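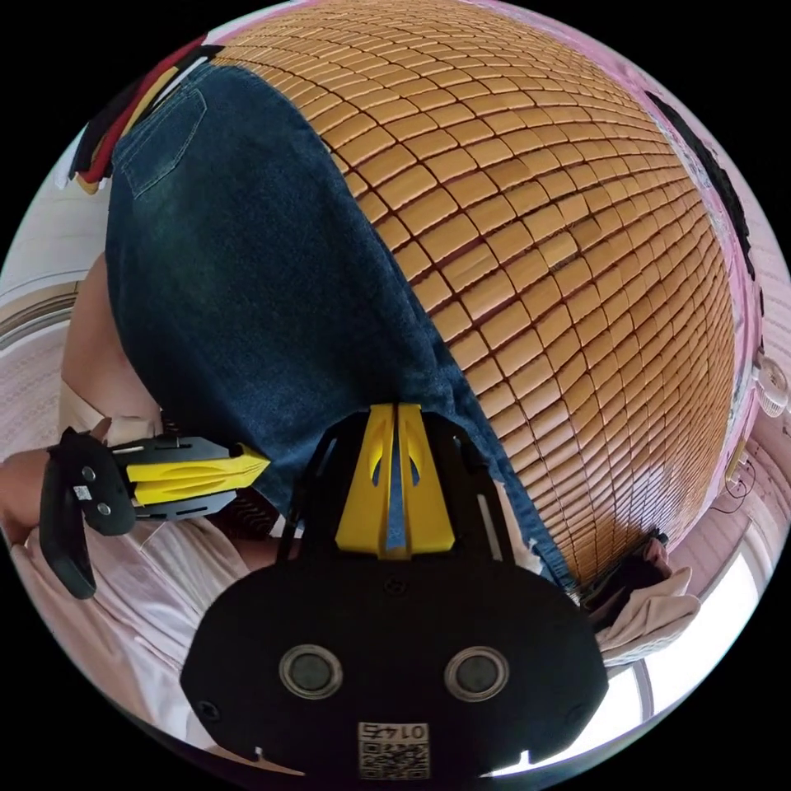

Three weeks with the Curkach hand grippers, the pair kit. Writing this fast before I forget the annoying bits. Bought from Kaltoria, 332 for the pair with the case, charger, two spare fingers and the desktop software. Paid for it myself.

What I use it for: laundry. I record folding demos at home – jeans, shirts, towels – and send them to Anneli Aaltonen, who trains the policy on her arm. So it's all hand-shown. No teleop, no leader arm. Before this I was driving a small arm remotely with a joystick setup and a single pair of pants took most of a coffee. Never again.

**Fingers**

Yellow, springy, slotted. Good. They wrap a bit when you squeeze, and on denim this is great, the waistband and the thick seams stay put. On thin cotton they're meh. You close on a t-shirt hem and get two layers when you wanted one, then have to shake one loose, and then the robot learns to shake. Anneli caught that in the first batch. I now drop any take with a shake in it.

They do scuff. Mine have a grey line on the inside edges already, no effect on grip so far.

**Handles and weight**

Fine for an hour. After that my left wrist complains. The trigger pull is stiffer on the left unit than the right one, asked support, they said "within tolerance". Ok. Ubaldo Melis has the same kit and his are both stiff, so maybe I got a loose right.

Small hands – try before buying. I can reach, my sister can't really.

Bracelets and loose sleeves are ok in my experience, the trigger is clear of the wrist. Long hair, tie it back.

**Tracking**

Mostly solid. It wants texture. On a plain white sheet I lost the pose over and over, the preview just slid off sideways. Put a woven mat over the bed, small tiles, lots of edges, and the dropouts nearly went away. Best fix I've found and it was already in the house. Patterned bedspread also helped but it bunches up under the clothes and you end up folding the bedspread.

Daylight from the side is fine. Straight into a bright window, less fine. I do my sessions with my back to the glass when I can.

Worst case is both grippers close together, like when you bring the cuffs up to the waist. One will sometimes jump for a moment. Keep a little gap between your hands and slow down there. 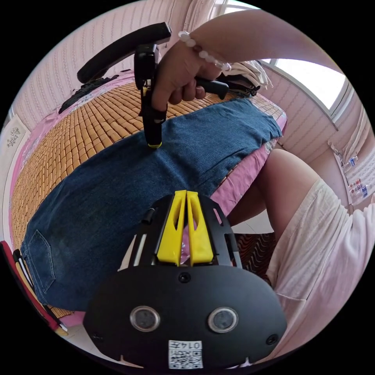 Jeans are still the thing I'd start with if you're new to this. They lie flat, they hold a crease, and the pocket stitching gives you something to aim at every time. My routine is press, pinch, fold across, smooth, fold up, let go, hands back to start. Say it out loud the first day, it keeps the takes the same. I kept 102 good ones of jeans alone, and Anneli says the arm now gets the first fold right more often then not. The second fold is another story, it grabs too shallow. My fault probably, I was lazy on the pinch.

**Software**

Ugly but works. Calibration is quick once you've done it a few times. Left/right assignment swaps if you switch them on in the wrong order – turn on left FIRST, wait for the beep, then right. Not in the manual. Mirko Donati lost a whole afternoon of towels to this.

Trimming takes is slow. No keyboard shortcut for "bad take", you have to click a tiny menu. I'd pay extra for a foot pedal.

Export is fine. One update in February broke the thumbnails, they fixed it.

**Battery**

Morning session plus a short one after lunch, then charge. The right one drains faster. No idea.

**Versus the Mimham**

Borrowed a Mimham set from Innes Jardine for a weekend. Lighter, nicer trigger, but hard flat fingers that skid on denim. Tracking about equal. If you do boxes and cups, get that one. For cloth I'd stay with the Curkach.

**Gripes, quick**

- case latch feels cheap
- charging cable too short, only one in the box for two units
- screws on the finger mount work loose, check them weekly
- manual is a translated PDF with half the figures missing

**Would I buy again**

Yes, for cloth. Four stars. Would be four and a half with a second cable and a softer left triger. If support ever answers about the trigger I'll edit this.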